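4. Setting the glue temperature

The Fakine glue pot ships with its dial at 165. The box calls this "ready to use." Treat that claim with care – most hobby glue sticks scorch well before then.

1. Turn the dial down to 130.
2. Wait 20 minutes. Ignore the green light, which comes on early.
3. Test a drop on scrap card. If it strings, wait longer.
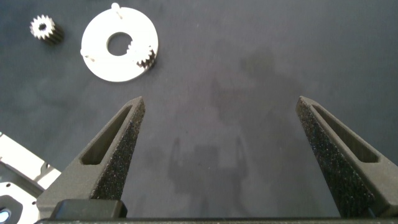
Note: Sturkura sells a "no-drip" nozzle for this pot. Ours dripped. Keep the scrap card handy whichever nozzle you fit.

Caution: The stay-cool handle is cool only at the far end. Wear gloves, and unplug the pot before changing nozzles.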